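Plevalier Shutters and Blinds
About Us
Posted 13 August 2026 by the Plevalier office

Plevalier is a small company which makes and fits interior shutters, thermal blinds and secondary window panels. Our workshop is in Plarstead, and we work in the town and in the villages near it, as far as Pidley. We started with repairs of old wooden shutters, and the repairs are still a part of our work every week.

Many houses in our area have windows that are older than their owners. The wood is often good and the glass has a nice look, but in winter the room loses its heat through them very quickly. Some people do not want to replace such windows, and some are not permitted to do it. For these customers we make products which stay on the inside of the room and leave the window as it is.

The company took its present form when two workshops joined. One was Plevalier, which made shutters. The other was Delić, a family workshop for blinds and heavy curtains lined with wool. We kept the first name for the company and the second name for our range of thermal blinds, so if you bought a Delić blind in the past, we can still supply the cords, the brackets and a new lining for it.

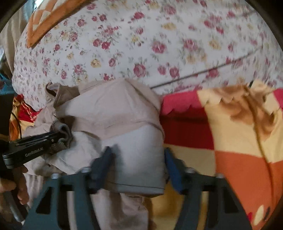 Can you fit a secondary panel if my window frame is not straight?
In most old houses the frame is not straight, and we measure it at several points before we make the panel. The panel is then cut to the real shape of the opening, and a soft seal closes the small differences that remain.

How we work

First we come to the house and measure. The visit is free inside Plarstead, and for longer distances we tell you the price on the telephone before we come. We look at the window, the sill and the wall at both sides, and we ask how you use the room. A bedroom where somebody sleeps in the daytime needs a different blind from a kitchen with steam.

After the visit you receive a written offer. It stays valid for 30 days. In the offer each window has its own line, so you can take away one window or add one without a new visit. We do not telephone you to ask for a decision.

When you accept, we order the material and start the work. Blinds are ready sooner than shutters, as the paint on the shutters must dry between the coats. Fitting is done by the same people who made the product. They bring their own dust sheets and take the packaging back with them.

The workshop

We moved to the present workshop in June, after many years in a building that was too narrow for long boards. There are now 24 of us, in the joinery, the sewing room, the paint room and the office. The sewing room has a cutting table of its own, and large linings can be cut there in one piece.

Visitors are welcome in the front part, where 62 fabric samples hang on the wall and you can open and close the shutters yourself. You may take up to three samples home and look at them in the light of your own room. Please bring them back when you have decided.

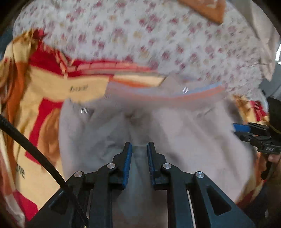 Guarantee and repairs

Every shutter, blind and panel has a number written on its top edge. We keep the measurements under this number, and with it we can make a spare part without a second visit. We have more than 800 such records in the office, and the oldest ones are still on paper cards.

The guarantee covers the hinges, the seals and the mechanism. It does not cover fabric that has changed color in the sun. For a repair, please send us the number and a short message about the problem.

Last updated: 13 August

We use cookies to remember your settings on this website. By continuing to read, you accept them.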